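My Morning With the Man Who Sleeps Badly for a Living

I first heard of Dolores Ambrose's little guesthouse in Julisthorpe from my sister-in-law, who went for one night and stayed for three because she slept so well. So of course I had to go (I haven't slept properly since my second kid was born). And when Dolores told me that her business partner, Kibet Khaemba, used to get paid to sleep in other people's hotels and complain about it, I asked if he'd sit down and talk to me over breakfast.

He said yes, as long as there were eggs.
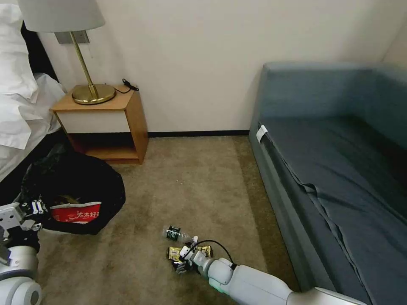
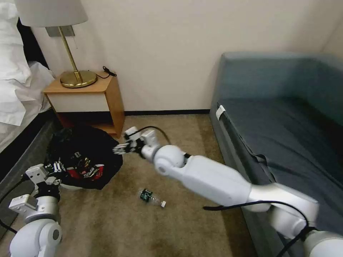

Kibet spent most of his working life as a night reviewer for Fledside, a small travel guide that went to subscribers by mail. His best year, if you can call it that, was 136 nights away from home. "My wife had a chart on the fridge," he told me. "She crossed off the nights I was gone in red. By December it looked like somebody had bled on it."

I asked him what makes a bad night, expecting him to say the mattress. He shook his head before I'd finished.

"People always say the mattress! I've slept like a baby on terrible mattresses. Light and noise, that's what gets you. The little green light on the smoke alarm. The ice machine. I carried black tape in my shaving kit for years, and I taped over everything."

Then he got going on curtains, and I have to tell you, I've never heard a grown man talk about curtains like this. He wants them to overlap in the middle by a good hand's width. He wants them to touch the floor. He once drove back to a hotel two hours away to measure a gap because his editor, Leszek Sobczak, wouldn't print the word "useless" without a number next to it.

"Leszek was right, too," he said. "It was three inches. At five in the morning, in June, that's a searchlight."

I wanted to know if he had a favorite room out of all those years, and he went quiet for a bit and buttered some toast. It was in a place called the Urbańczyk, up over a bakery, with 21 stairs and no elevator. He knows it was 21 because he carried a broken suitcase up all of them. The room had one window, a sink in the corner, and a radiator that knocked. By his own rules he should have hated it.

"But the bakers started at four, and the smell came up through the floor, and I'd wake up just enough to notice it and go back under. I gave it top marks. We got letters."

One of those letters came from a reader named Knut Haberkorn, who had gone on Kibet's word and was woken up by the mixers. He wrote two full pages. Kibet wrote back and apologized, Knut wrote back again to argue about pillows, and they've been sending each other letters ever since. They've met in person once. "He's much nicer on paper," Kibet said, laughing so hard he had to put his fork down.

So how does somebody go from that to running a guesthouse? Dolores had come in with more coffee by then, and she took this one. She'd bought the building from her uncle and was about to order the same stuff everybody orders. A friend told her to call Kibet first. He showed up with his tape measure and a notebook, slept in every room, and handed her a list so long she almost threw him out.

"He wanted felt under all the chair legs," she said. "He wanted me to move the linen closet because the door squeaked. I said, can't I just oil the door? He said he'd never met a door that stayed oiled."

She moved the closet. She also put him in for a share of the business, figuring it was cheaper than paying him by the complaint.

They still argue. The big one right now is breakfast hours. Dolores would like to stop serving at ten so she can get on with her day, and Kibet thinks that if you promise people sleep you can't then wake them up for pancakes. While I was there they were serving until eleven and neither of them was happy about it.

Before I left I asked Kibet for something I could use at home, where I have a streetlight, a snoring dog, and a husband who checks his phone at midnight. He thought about it very seriously. Tape for the phone charger light. A towel rolled up along the bottom of the door. Put the dog in the kitchen.

"And the husband?" I said.

"I only do rooms," he said, and asked Dolores if there were any more eggs.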